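Tags: Furniture & Finishes > Tabletops
Last updated: April
Posted Thursday by dmakowska

dmakowska: Wood top, 244 cm long, dark legs. I want hardwax oil. Stoveck recommends two coats with a 200 grit final sand. Is finer worth the time?

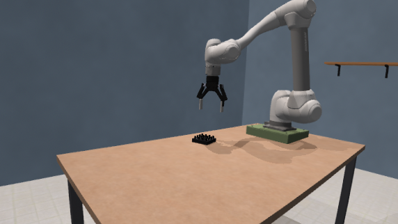

Wooden tabletop, general view.

asabe_o: No. Past 200 the surface takes up less oil and wears sooner. I did mine at 339 Dornesside Road that way and had to strip it.

lis_bench: Disagree. That applies to oils that soak in. Hardwax leaves a film, so finer is fine on the last pass. Edges need it more than faces - end grain drinks oil.

dmakowska: My edge is thin and already darker than the top. Would finer grit on the edge even it out? 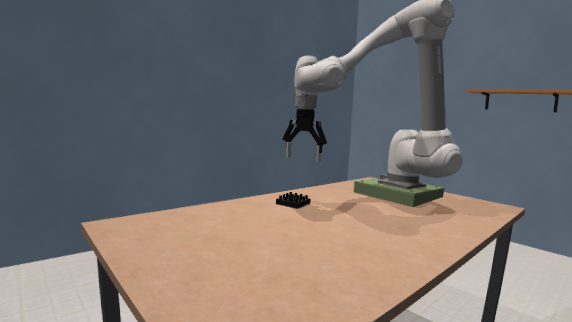
I'd prefer not to stain anything. The top should stay light, and water-based lacquer looked gray on my test board.

asabe_o: Finer grit on the edge helps a little. Test it on the underside first.

lis_bench: Agreed on testing. Still wouldn't stop at 200.

tikar: Check the can. Stoveck changed the mix and the older sheet says one coat.

dmakowska: Mine says 2. Going with 200 on top, finer on the edges.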